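Teaching a simulated gripper to pick up awkward things: how we do it in our club

I help run the after-school robotics club in Jestcombe, and since December our whole group has been working in simulation. Our real arm is fine, but only one team can use it at a time, and everybody else ends up eating chips and watching. In the simulator each team gets its own arm, its own kitchen and as many crashes as they like!

A couple of you asked how we set up the kitchen pick-up task, so I'm going to write down the way we do it now. Our project is called Sidum (it was the name of a folder and it stuck). If you use a different simulator the menus won't match, but the order of the steps should carry over fine.

What you need

A laptop that can run your simulator without sounding like a hair dryer
A ready-made kitchen scene
Two or three objects with different shapes
A virtual camera mounted on the gripper, looking out past the fingers
A paper notebook – I'm serious about this one

Step 1: Pick one easy object and one hard one

Start with something round and simple, get it working, and then move to something that annoys you. Our hard object is the fish. It has fins sticking out on both sides, it's narrow at one end, and it's a different width depending on which way you turn it. The first time I loaded it I figured we'd be done by snack time. We were not done by snack time. 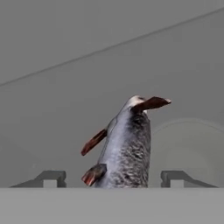 What makes it such a good practice object is that you have to decide where to grab before you write anything. My advice is to have each team sketch the object on paper and mark two spots where the fingers could go. Stay off the fins. If your sketch has a finger touching a fin, move it toward the thick part of the body and try again.

Step 2: Check the collision shape

Every object has the shape you see and the shape the physics uses, and those can be pretty different. Turn on the collision view and look at both together. One of our teams (Team Flavberg, they know who they are) spent two whole meetings fixing their grip code when the real trouble was a collision box a good bit fatter than the object. The fingers were stopping on thin air. Do this check early, please!

Step 3: Write the approach in small moves

Don't try to go from the starting pose to the grasp in one jump. We break it up like this:

Move to a point above the object, fingers open
Turn the wrist to match the sketch
Come down slowly
Close the fingers
Wait a moment
Lift straight up

The waiting part looks silly in the code and everyone wants to delete it. Leave it in. When you lift in the same step as you close, the fingers haven't settled and the object can slide right out. We use a wait of 6 simulation steps, and you can play with that number once everything else works.

Step 4: Watch through the gripper camera

Run the program once from the outside view, then run it again from the gripper camera only. I can't tell you how much this helped my group. From outside, all of them could tell where the arm was, and then they'd switch over and suddenly have no idea which way was up (me too, for a while). Have them call out what they recognize in the kitchen as the arm moves. The edges of counters are great landmarks, and so is anything that isn't gray. 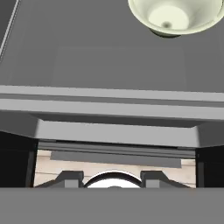
Gripper camera view in the kitchen, with a cream bowl at upper right and something white between the two brackets.

Save a few stills like that from every run and tape them into the notebook next to the sketch. Later on, when a run goes weird, you'll have something to compare.

Step 5: Move the start position and run it a lot

One good run doesn't mean much. Shift the object a little, turn it a little, and run again. We wrote a short loop that does this by itself and logs each try. Our log for the fish is up to 545 runs at this point, and the best team is getting 78 percent of them off the counter. The team before them had 67 and was very proud of it, right up until they weren't in first place.

Read the failures before you change anything. Ours came in bunches – mostly the wrist being turned too far – and fixing that one angle did more than a whole afternoon of fiddling with finger force.

Step 6: Swap programs

Give your code to another team and let them run it on their object without any help from you. We call this the Tesfamariam round, after our club's end-of-term trophy. It's loud and a little chaotic, and the comments in the code get a lot better the week before.

If you get stuck on the collision view, leave a comment with the simulator you're using and I'll try to answer after our next meeting.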